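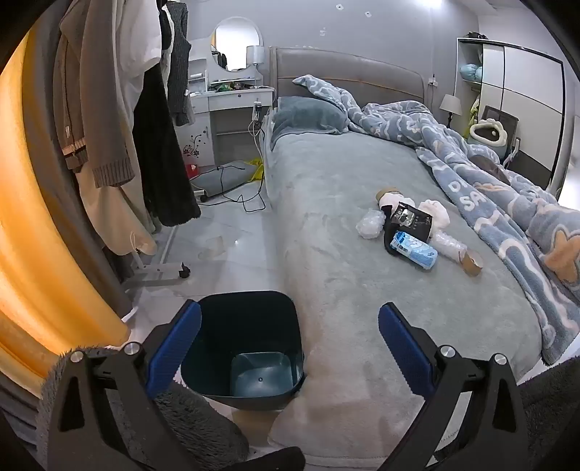
Bedroom with a plush gray fleece sheet on the bed and a teal waste bin on the floor.

Last updated: January 2, 2024

Drutance Opens Bedding and Home Textiles Store in Bernavon

BERNAVON – Drutance, a retailer of bedding and household textiles, has opened its second store in Bernavon. The new location is on the ground floor of the Onu shopping center and replaces the temporary shop the company ran there in November.

The store carries 140 lines of sheets, blankets, pillows and rugs, including the full Brosora range of fleece bedding. Brosora sheets are sold in four sizes and can be machine washed at home. Customers can order sizes not kept in stock and collect them at the service desk.

Drutance has hired 18 people for the new store, bringing its total staff to 63.

"Customers at the temporary shop asked for deeper mattress sizes and more choice in winter bedding," said Simin Nazari, head of retail at Drutance. "We have given both more floor space – fleece and flannel now take up the whole back wall."

The store also accepts clean, used bedding for textile recycling. Items may be left at the service desk during opening hours. Pillows and comforters are not accepted.

Gift cards and loyalty points from the first Bernavon store are valid at both locations.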